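7. Ce qui a coincé au poste d'agrafage

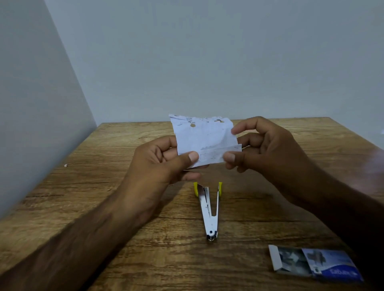

Cahiers Musia, vol. 8, p. 67

Figure 2 – Geste à deux mains sur une feuille froissée et déchirée, avec l'agrafeuse ouverte sur le plateau et la boîte d'agrafes à côté.

J'avais promis en introduction de raconter l'incident sans l'arrondir, alors allons-y. Jusqu'ici j'ai surtout parlé de ce que la politique apprise sait faire (rabattre un coin, aligner deux bords, présenter la liasse), et je reconnais que les courbes de la section précédente donnent une image assez flatteuse du système. Le poste de Markance, lui, m'en a donné une autre !

Rappel rapide du montage, pour qui arrive directement ici. Le robot Plerkix a deux bras, chacun terminé par une pince Bakos à mors souples. Il travaille sur un plateau en bois clair, dos à rien, face à un mur, et il apprend ses gestes à partir de démonstrations humaines du type de la figure 2. La tâche complète enchaîne la prise de la feuille, sa mise à plat, le repli d'une bande étroite le long d'un bord, puis l'agrafage. L'agrafeuse est posée sur la table et peut se trouver dans n'importe quel état : fermée, entrouverte, ou grande ouverte comme sur la figure, les deux branches écartées en V. C'est un choix de ma part, et je le regrette un peu.

7.1 Le déroulé

La campagne comptait 67 essais. Dans 8 d'entre eux, la pince droite est descendue vers la feuille en passant par l'endroit où se trouvait déjà une branche de l'agrafeuse. Dans 7 cas, le contact a été mou, le bras a ralenti, le superviseur a coupé, et on a pu repartir après une remise en place à la main. Le dernier s'est mal passé. La pince a appuyé sur l'extrémité de la branche, l'agrafeuse a basculé autour de sa charnière, et l'autre branche est venue se coincer entre les deux mors gauches. Le contrôleur a vu un effort qui montait des deux côtés en même temps et il en a tiré la pire conclusion possible : il tenait une feuille bien tendue, il fallait serrer davantage.

Je me trouvais à côté du poste, la main sur le plateau, en train de pousser la boîte d'agrafes pour qu'elle ne gêne pas. Oui, pendant le mouvement. Oui, c'est interdit par notre propre consigne. J'ai retiré la main, l'agrafeuse a sauté de la table, et j'ai frappé l'arrêt d'urgence avec un temps de retard dont je ne suis pas fier. Pas de blessure, un mors fendu, une belle rayure sur le bois. On a arrêté la campagne là et elle n'a repris qu'en avril.

7.2 Pourquoi la feuille a trompé tout le monde

Ma première idée, et je l'ai défendue avec beaucoup d'entrain, était une panne du capteur d'effort. J'ai démonté la pince, j'ai refait l'étalonnage, j'ai passé une soirée entière sur des signaux parfaitement propres. Le capteur mesurait juste.

Le problème venait de plus haut, dans l'estimation du bord de la feuille. Le module de perception de Musia ajuste un quadrilatère sur la zone blanche et en déduit quatre coins. Avec du papier neuf, c'est redoutablement efficace. Avec une feuille comme celle de la figure 2, au bord supérieur déchiqueté, plein d'encoches irrégulières et percé d'un petit trou arrondi, il n'y a plus vraiment de coin en haut, et l'ajustement va chercher du blanc ailleurs. Or du blanc, il y en a : la boîte d'agrafes est ouverte, son tiroir intérieur blanc est en partie sorti, son fourreau est blanc lui aussi au-dessus de la bande bleue. Quand la boîte est posée de biais en bas à droite, le quadrilatère peut s'étirer jusqu'à elle – et le coin droit estimé se retrouve du mauvais côté de l'agrafeuse.

J'ai rejoué les enregistrements avec la boîte masquée numériquement. Dans la plupart des essais fautifs, l'erreur disparaît. Pas dans tous, et j'y reviens en 7.4 parce que ça m'agace encore.

Il y a aussi la bande repliée. Sur la figure, elle recouvre la feuille à l'horizontale, d'un pouce à l'autre, et on devine des lignes imprimées au travers. Pour un humain, aucune ambiguïté : les pouces sont dessus, les doigts font le reste. Pour notre modèle, cette bande fournit un second bord très net, bien plus net que le vrai bord inférieur, qui est froissé là où les doigts le tiennent. Le système choisit volontiers le plus propre des deux. Il croit donc la feuille plus courte qu'elle ne l'est, et il descend les pinces trop tôt.

7.3 La question de sécurité

Une erreur de perception, en soi, c'est le pain quotidien. Ce qui me gêne davantage, c'est que la couche de sécurité ait laissé passer. Elle reposait sur 2 conditions : un seuil d'effort par bras, et une vitesse maximale dès qu'un objet est saisi. Les deux ont été respectées jusqu'au bout. L'effort est resté sous le seuil de chaque côté pris séparément, tout simplement parce que l'agrafeuse pivotait et répartissait la charge. Et le bras était lent, tout à fait lent, quand il a pincé le métal.

Je n'avais prévu aucune vérification croisée entre les deux bras. Sur le moment, cela me semblait superflu pour du papier. J'avais raisonné avec l'objet nominal de la tâche en tête, et oublié que l'outil posé à côté est rigide, articulé, réfléchissant (les branches métalliques renvoient la lumière dans tous les sens, la profondeur mesurée y est à peu près inutilisable) et qu'il peut se refermer sur quelque chose.

Voici ce que j'ai changé depuis :

Le contrôleur compare les efforts des deux bras et s'arrête si leur évolution commune ne correspond pas à une feuille tendue.

L'agrafeuse est localisée par ses embouts jaunes, les seules parties que la caméra retrouve de façon fiable, et un volume interdit est construit autour de chaque branche.

Aucun mouvement ne démarre si une main est présente au-dessus du plateau, la mienne comprise.

La boîte d'agrafes reste sur la table. On m'a suggéré de la ranger, et l'argument se tient, mais les gens qui agrafent gardent leur boîte à portée de main et je préfère un système qui supporte sa présence.

7.4 Ce que je ne sais pas expliquer

Un des essais à contact mou résiste à toutes mes corrections. La boîte était loin, la feuille à peine abîmée, l'agrafeuse bien localisée, et la pince est quand même descendue dessus. J'ai soupçonné la latence du bus, puis l'ombre portée par le panneau gris à gauche du poste, puis une démonstration mal segmentée dans le jeu d'apprentissage. La piste de l'ombre tient un peu mieux que les autres : en éclairant le côté gauche, l'estimation du bord bouge nettement. Elle ne bouge pas assez pour expliquer l'écart observé, en tout cas pas avec les réglages d'origine du Plerkix.

Je livre donc l'enregistrement avec les autres, étiqueté comme non résolu. Si quelqu'un veut le rejouer avec son propre estimateur de contour, je suis preneur du résultat, même partiel ! La section suivante reprend la tâche avec du papier intact et l'agrafeuse fermée, ce qui permet au moins de séparer les difficultés de manipulation de celles que je viens de décrire.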